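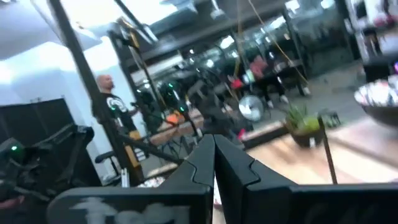
View from a wrist camera in the shared work room, with a second arm at lower left and a colleague standing at the equipment.

Progress report: Working rules for shared robot rooms
Prepared for Mervyn Nuttall, Woltari program office
Prepared by Shirley Gosling, Clirketti
September 8, 2026

What this report covers

This is the second report under the Woltari grant. The first one dealt with the survey of existing practice. This one deals with the draft rules, the trial of those rules in our own room, and what is left to do before the final text is due.

The grant pays for a short set of rules that small teams can use when people and robot arms work in the same room. The published safety standards remain the base. Our text sits under them and deals with daily habits: who may start an arm, where people stand and sit, how cables are run, and what gets written down.

Work done in this period

The draft now has 22 rules, down from 31 in the version you read in spring. Most of the cuts were rules that said the same thing twice. Two were dropped after Konstantinidis, our outside reviewer, pointed out that they could not be checked by a person standing in the room.

We have run the draft in our own work room since the last report. In that time the log shows 2,716 recorded runs. Every run has a start time, the name of the person in charge, and a line for remarks. The remarks line is left blank more often than we would like. Of the 569 entries that do have a remark, most deal with cables or with someone walking through during a run.

There were no injuries. There were 19 stops called by a person other than the one in charge of the arm. All were reviewed within two working days, and none led to a change in equipment.

Rules that changed because of the trial

Rule 4, standing positions. The first draft asked for a fixed distance from the arm at all times. People could not follow it while setting up, because setting up means reaching in. The rule now has two parts. With the arm powered and free to move, the distance applies. With the arm held, one named person may come closer, and says so out loud before doing it.

Rule 7, seated work. People who sit in the same room tend to stop paying attention to the arms. Seats now have to be outside the marked zone, and anyone seated has to be told when a new series of runs begins.

Rule 11, cables. Overhead cables are allowed if they are tied at both ends and do not hang into the reach of any arm. Floor cables may not cross a walking path without a cover. We check both at the start of the day. The check takes about five minutes.

Rule 15, loose items. Plants, bowls, fans and other household things may stay in the room, but they must be outside the reach of the arm unless they are part of the task. This was argued over for some time. Konstantinidis wanted a full ban, and we felt a full ban would be ignored. The present wording is a compromise and may be changed again.

Rule 16, mirrors and glass. This one is new. Reflections can make it hard to judge from the camera view alone where a person is standing. The rule says that in a room with large mirrors or glass panels, the person in charge must look at the room directly before starting an arm. Checking the screen does not count.

Status lights

The draft says that a small indicator light is no proof that an arm is safe to approach. Lights differ from maker to maker, and new staff read green as "go ahead." We have asked Amix, who supply our mounting hardware, for a simple tag that can be hung on an arm while it is held. Samples have arrived, but they are too stiff and fall off. A second set is on order.

Problems and delays

The outside trial has not started. The second site had its room rebuilt over the summer, and the floor marking was not finished in time. This puts us five weeks behind the schedule in the grant letter.

The training sheet is also late. The text is done - the drawings are not. We would prefer to send both together.

Spending is within budget. The money set aside for travel to the second site is unspent and we ask to carry it over.

Next steps

The outside trial will start in October and run for four weeks. Konstantinidis will visit once during that time and send written comments. We will then settle Rule 15, finish the training sheet and send the full text to your office for review.

Decisions needed from Woltari

Approval to carry over the travel money.
Agreement to move the final date by five weeks.
A name for the person at Woltari who will read the final text, if it will not be Mervyn.

The full log and the marked-up draft are available on request from Shirley Gosling.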